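To: all-operations
From: Noreen Duggan, Operations Office, Hastidano
Date: December 29, 2022
Subject: Re: [all-operations] Questions on the basket packing trial at Buckley

Dear colleagues,

Kasun Kodikara wrote to this list before the holiday with questions from the packing and delivery staff. His message is quoted in full so that those who joined the list recently can follow. My replies have been reviewed by Ita Fahy in Personnel and by Niamh Ó Briain in Workplace Safety.

> From: Kasun Kodikara
> Subject: Questions on the basket packing trial at Buckley
>
> Dear Noreen,
>
> I am writing on behalf of the staff who prepare the welcome baskets for our furnished apartments. Many of us learned of the robot trial at Buckley from the room booking calendar, and we would have preferred to hear of it from the Operations Office.
>
> We would like answers to the following, in writing and on this list.
>
> First, will any of the 10 people now assigned to basket packing lose their position or have their hours reduced as a result of the trial?
>
> Second, who will answer for a basket that goes out with bruised or missing fruit if a robot has packed it? At present the packer initials the slip. We do not think a person should initial a slip for work done by a machine.
>
> Third, several of us have been asked to "assist" the trial. We would like to know what this means, whether it is optional, and whether the time is paid at the usual rate. Two people stayed past the end of a shift in order to be helpful and were not sure how to record it.
>
> Fourth, are we being recorded? The robot has cameras. People want to know what is kept and who can look at it.
>
> I should add that the feeling among the packers is not hostile. The work is repetitive, and the weeks before a holiday are hard on the wrists. We would simply like to be told things before they are decided.
>
> Respectfully,
> Kasun Kodikara
> Packing and Delivery

I will take these in order.

Positions and hours. No position in Packing and Delivery will be removed during the trial, and no one's scheduled hours will be reduced on account of it. The trial runs through the end of January. We currently send out 500 baskets a month across all buildings, and every one of them will continue to be packed by staff until the trial has closed and its results have been presented on this list. I am not able to make commitments about staffing beyond that point, and I would rather say so plainly than offer an assurance that I may have to withdraw. If a change to any person's duties is later proposed, that person will receive 30 days' written notice and a meeting with Ita Fahy. The notice period has been added to the terms of the trial at Personnel's request.

Responsibility for the basket. The staff are correct on this point, and the packing slip will be changed. No basket handled by the robot will be delivered to a resident during the trial. Fruit used at the bench is set aside at the end of the session and does not return to stock. Should robot packing ever be adopted for deliveries, the slip will carry a separate line for inspection, and the person who signs that line will be signing for the inspection only. A draft of the new slip will be sent to Kasun for comment.

Assistance with the trial. Participation is optional. A person who declines does not need to give a reason, and the decision will not be noted in any review. Those who take part are asked to do two things: show the engineers from Stullska how a basket is normally filled, and say when something has been done in a way that a packer would not accept. The second of these has proved the more useful. It was a packer, Mavis Nakamura, who told the engineers that firm fruit should go in before soft fruit, and that a banana should be picked up at its middle and never by the stem. Neither point appears in our written packing procedure, which was last revised before most of the present team was hired. The procedure will be rewritten, and the packers will be asked to review it.

Time spent at the bench is paid at the usual rate and is entered in Dundora under the ordinary shift code. Sessions are limited to 30 minutes for each person and must fall within the shift. The two colleagues who stayed late should send their times to Ita Fahy, and the overtime will be included in the next pay run. No one should have been left unsure about this, and I apologize to both of them.

Recording. Yes, cameras are in use while the robot is working. Stullska keeps the video in order to improve how the arms reach and grip. Under our agreement it may not be used to measure the speed or conduct of any employee, and no supervisor at Hastidano has access to it. A sign will be placed on the door of the room whenever a session is in progress. Staff who need to enter for another purpose may ask for the session to be paused.

Safety. This was not among Kasun's questions, but it has been raised with Niamh Ó Briain separately. Her instructions are as follows.

Do not reach over the desk while the arms are powered.
Walk around the cables on the floor and do not move them.
Do not hand objects to the robot. Place them on the desk and step back.
If anything appears wrong, tell the engineer on duty to stop. Any employee may do this, at any time.

Several colleagues at our other buildings have asked what the work consists of, as they have not been to Buckley. At present it is limited to fruit, a small yellow basket and the mesh shelf on the desk.
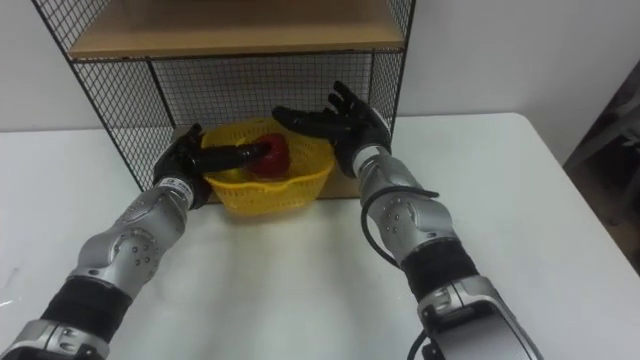
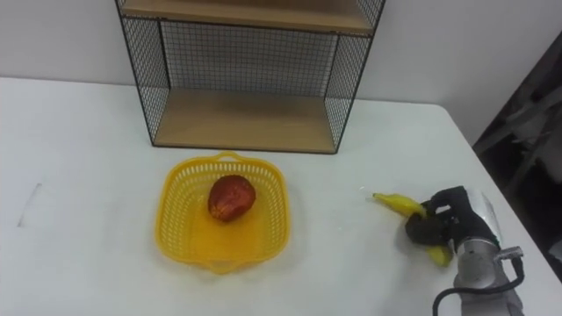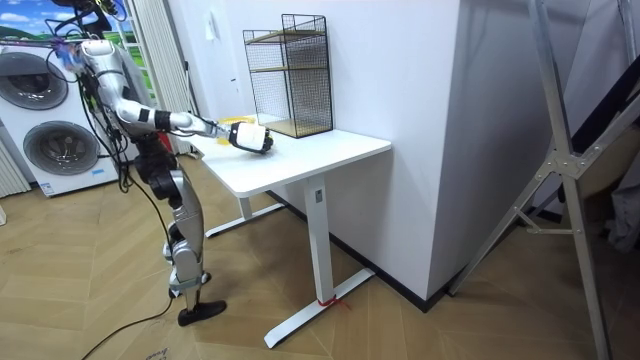 With regard to Kasun's closing remark, the Operations Office accepts the criticism. The trial was approved as an equipment matter and was not announced as a change affecting people's work. It should have been. From January, any trial of automated equipment in a staffed area will be posted to this list before a room is booked, with a named contact and a period for questions. I have asked Ita Fahy to draft the wording, and it will be circulated here before it takes effect.

I would also like to respond to what was said about repetitive work. The strain reported by packers before holidays is a concern whether or not a robot is ever used. Niamh Ó Briain will visit the packing room to look at table height and at how tasks are rotated within a shift. Her visit is not part of the trial and does not depend on its results. Please speak to her directly if you have had wrist or shoulder trouble, including trouble that you did not report when it occurred.

A meeting for Packing and Delivery staff will be held in the second week of January. The time will be posted in Dundora once the delivery schedule is settled. An engineer from Stullska will attend the first part and will leave before the discussion of staffing. Those working at other buildings may join by telephone, and attendance is counted as working time.

Questions may be sent to this list or, if you prefer that they not be seen by all, to Ita Fahy. She will pass them to me without names if asked to do so.

Sincerely,
Noreen Duggan
Operations Office
Hastidano

You are receiving this message as a member of all-operations. Replies go to the whole list. To change your delivery settings, contact the Operations Office.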